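Nalolgate Home Help
Home Kitchen Laundry Garden Repairs Ask Log in

Peas go wrinkled and grey when I warm them the second time

Xinyi Yin
March 20, 2018

Good evening to all. I cook in the evening for the next day, because my husband and I come home at different hours. With rice and meat this goes well, but with peas I have bad luck every time. I buy the frozen ones in the 970 g bag. I boil them in a pan with a lid until they are soft, then I pour off the water and leave them in the pan until the rest of the food is ready. After that they go in the fridge in a plastic box.

On the next day I put a portion on a plate and warm it in the microwave. The peas on the outside become hard and wrinkled like small raisins, and those in the middle stay cold. The colour is also not nice any more, more grey than green. The taste is a little like hay.

I have tried with butter and it is better, but my husband should not eat so much butter. I have also tried a spoon of sugar, which my neighbour in Gratton recommended, and I could not notice any difference except that they were sweet. Is the fault in the cooking or in the warming? And would it be wiser to make them into a mash from the beginning? I thank you in advance for your patience with my English.

Xiao

Dear Xinyi, your English is very good, mine is also not from birth. I think the fault is in both places, but more in the cooking.

Frozen peas have already been put in boiling water for a short time at the factory, before the freezing. So at home they need only a little. I bring a big pan of water to the boil, I use 2000 ml for half a bag, and I put the peas in without a lid. When the water boils again I wait two minutes and taste one. If it is soft inside and the skin is still tight, I pour all into a sieve immediately. When peas stay a long time in a hot pan they continue to cook, and the green goes away. I believe this is what happens with you while the meat is getting ready.

For the portion of tomorrow I hold the sieve under the cold tap until the peas are cold in the middle. Then I let them drip well and put them in the fridge with a lid. They should go in the fridge soon after cooking and not wait on the table for the whole evening.

For the warming, spread them flat on the plate. A hill of peas warms badly, because the outside is ready long before the middle. Put one spoon of water over them and cover with a second plate turned upside down. One minute, stir, then again half a minute, and then look if they are steaming everywhere. If not, give them a bit more. The water becomes steam and the skins do not dry out. 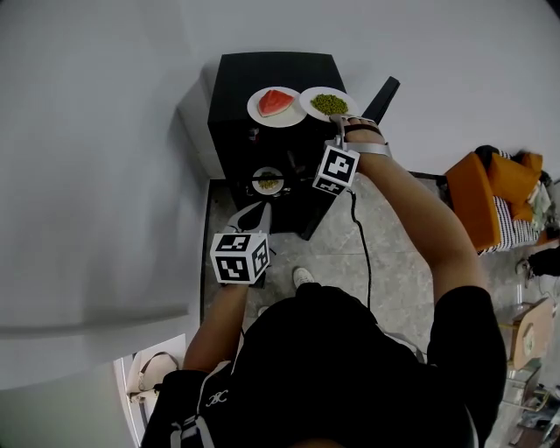

Should frozen peas be thawed before they are cooked?

It is better to cook them straight from the freezer. Thawed peas lose some water and become soft too early, and they also stick together in the pan. For a cold salad it is different: there you can pour boiling water over the frozen peas, wait a few minutes and then rinse them with cold water. Only look first on the bag, as some makers write that the peas must be fully cooked before eating.

I forgot to write about the salt. I put it at the end, but I do not think that it changes the colour. My mother used a pinch of bicarbonate of soda to keep the peas green. The colour is very strong then, but the peas become slimy and I do not like the taste.

Plirnik

just don't cook them the night before. They take three minutes. Leave the bag in the freezer and do them fresh when you come in, I never understood why people cook peas in advance

Gratton66

Plirnik has right if there is somebody at home with time to stand at the cooker, but I also work in shifts and I understand the problem well.

You asked about the mash. I would say it is the best solution for warming up. A mash has almost no skins on the outside that can wrinkle, and it holds the moisture better than whole peas. I do it like this: cook the peas a little longer than Xiao writes, four minutes or so, keep back one cup of the cooking water, and crush them with a fork or a potato masher. Add the water by the spoon until it is soft but does not run. A small boiled potato makes it more smooth and you do not need butter. With a few leaves of mint and some drops of lemon it is very fresh — but put the lemon only when you serve, because the acid makes the green dull if it stays overnight.
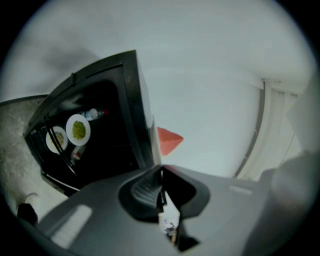

Two white plates behind the glass door.

A mash can spit when it is warmed on full power. I use medium power, cover it loosely and stir one time in the middle. It thickens in the fridge, so keep a little of the cooking water in a jar beside it and stir in a spoonful before warming. Warm only the portion you will eat, and do not warm the same portion two times.

If you have some left, it can be frozen in small boxes. I keep mine until June if I make it in spring, but usually it is eaten before.

Xinyi Yin

Many thanks to Xiao and to Gratton66. I did the cold tap and the second plate as a cover yesterday and there were only a few wrinkled ones at the edge. I think that I used too little water on the plate. The mash I will try at the weekend — my husband asks if it can also be made with broad beans?

20 people found this page useful

Contact us | Copyright Nalolgate Home Help | Back to top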